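Checking a bin-to-tray planner before you trust it

Tikemo's docs say the planner "just handles" two arms. I don't buy it, and neither should you. Do these checks first.

1. Load the bin map by hand. Auto-detect likes yellow bins on a white table, but it has merged neighbours on me before.

2. Set the tray as its own region. If you leave it as part of the table, the planner will happily route a wrist through the rim.

3. Run the part detector on saved views and read the labels yourself. Motors are easy. Wires are where the score lies to you.
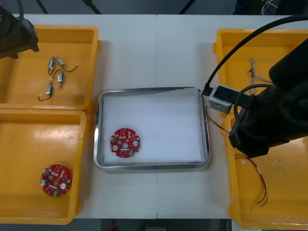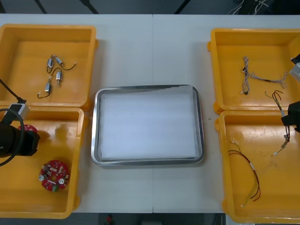
Board on the tray lining in the first view, bare lining in the second. Your state check should tell them apart.

4. Turn on the arm-to-arm check. It's off by default. Set the timeout to 800 ms; the stock 447 gave me "no path" on moves that were fine.

5. Add slack for cables. Kemum models the arm and gripper and ignores anything that dangles.

6. Replay the log with the motors off. Mine had 1089 planned moves, and I still found 2 that crossed.

If step 6 comes back clean on the first try, check that the log loaded.

Mio Aoki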